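Berchtold Table & Pantry
Home > Drinkware > Everyday > Piso Cup

Piso Cup, Blue
Item 115. Sold in sleeves of 40 or by the case of 200.

The Piso is a cup. We mention it up front because the drinkware section has gotten a little out of hand lately, and there are people on our mailing list who now own a vessel for rinsing one grape. You put water in the Piso, you drink the water, and you go on with your day.

It's blue, with a paler rim, and it gets slightly narrower toward the base. It comes in one color. We did get samples of a beige in October and Waltraud Schwaiger, who buys for this department, left them by the kettle for a week to see if anyone would take one. They went back.

Good for
Water, juice, iced tea, paint water, toothbrushes, loose change, the screws left over from a bookcase that is standing up fine without them. Keep it to cold drinks. If you want coffee in something, see the Herero mug, which costs more and weighs as much as a small dog.

The small print, at normal size
Holds 200 ml to the brim, so call it a bit less unless you have very steady hands. Cups stack. They also unstack, though the last 2 in a sleeve like to stay together and you may need to give them a twist.

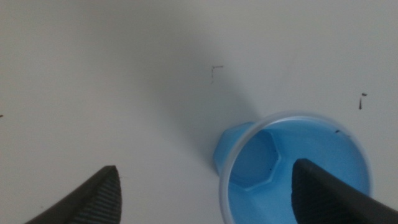
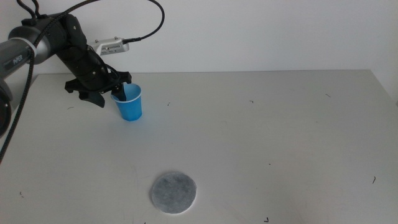
The Piso in blue.

The pad
Sold separately: the Trustus pad, a flat round of gray felt-like stuff with a lighter edge, for putting under cups. It goes on the table first. Customers have written in to say their cup always seems to end up next to the pad, and we have the same problem at home. Shake it out over the sink when it gets crumby. Don't tumble dry it unless you want a smaller pad with more of an attitude.

Ordering
Sleeves ship flat on their side in a plain box. Cases ship in a bigger plain box. Orders placed before noon leave the same day, apart from weekends, when Babak Kazemi locks the stockroom and takes the key with him.

If a sleeve turns up squashed, send us a note with your order number and we'll mail another one. You don't have to return the squashed ones. Flynn Lockyer at the front desk used to ask for them back and then had nowhere to put them.

What customers say

"Bought these for my son's birthday and was told they were 'just cups.' I said yes." Fanni Kovács

"Nice blue. A touch smaller than I pictured, but I had pictured a bucket. Would like the pad in a color other than gray." Rosalie Schnyder, 09/11/2024

Reply from Berchtold: Thanks, Rosalie. We've passed the request along to the maker of the pad, who asked what was wrong with gray.

Goes with
Trustus pad, round, gray
Herero mug, large
Berchtold tray with handles (back in stock, same handles)

Questions about bulk orders go to the front desk. Please say how many cases you want in the subject line, and spell out the number if it's a big one.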